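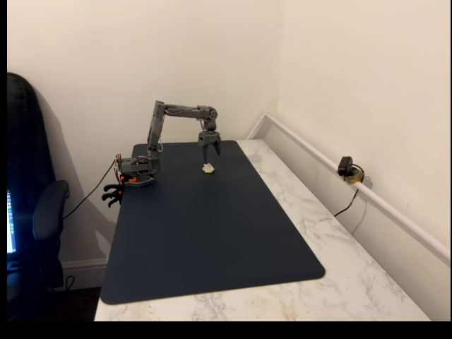

A mat that big will only hide the desktop you paid for, one reader wrote after our October item on desk surfaces. Buy a small one for the mouse and leave the rest bare.

We got a few notes along those lines, so the Grernley newsletter is going back to desk mats this month. The reader has a point if the desk is solid wood and you like looking at it. On a white marble-patterned top, we still come down on the side of the large mat. A pale, busy pattern gets tiring under a lamp, and a matte navy surface is easier to look at for a whole evening. You also keep a good strip of the marble showing down one side and a little along the front.

Measure before you order. On a corner desk, push the desk into place first, then measure the part you work on. Leave bare any edge where you plan to clamp something, so the mat isn't pinched. Rounded corners are worth having, as square ones tend to curl up and catch your sleeve. 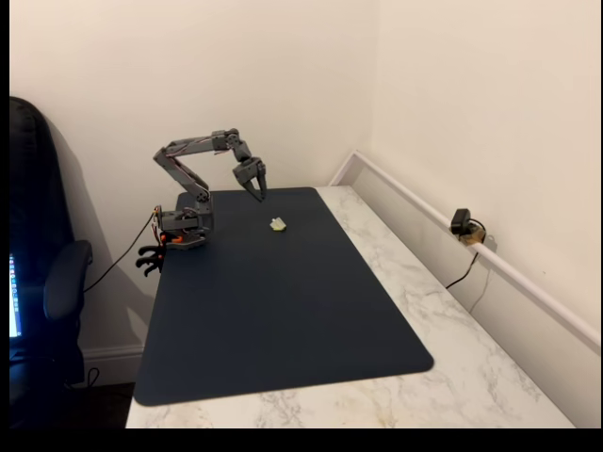
Dark mats do show crumbs and dust more than light ones. A damp cloth once a week takes care of most of it – wipe from the back toward the front and let the mat dry flat before you put anything down. Lift it every month or so and wipe the desktop underneath too. Check the chair while you're at it. If the armrests bump the front of the desk, lower them a notch.

Cables are easier to deal with when they drop off the side or the back and don't cross the mat. Keep them clear of the chair wheels.

The Juvdale store has large mats in navy and gray through the end of the month. Ask for item 3095. Returns are accepted for 40 days if the mat is clean.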